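Flaka opens its folding library to everyone

We've been folding a lot of laundry at Flaka, and I'm chuffed to say you can now have the results! Our new set, Dremo, holds 1000 examples of cloth being folded by hand-held grippers in ordinary homes, recorded for robots that learn by copying people. It took us 4 months and every spare blanket we had.
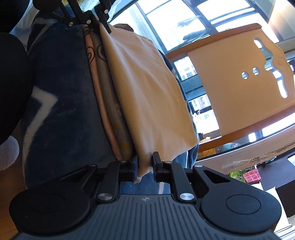 Ernton, February – Two grippers on one folded cloth is the sort of thing Dremo is full of. We kept the fumbled goes as well – 102 of them, all labelled. Our friends at Zuccaro are already training on it, and I can't wait to see what they make.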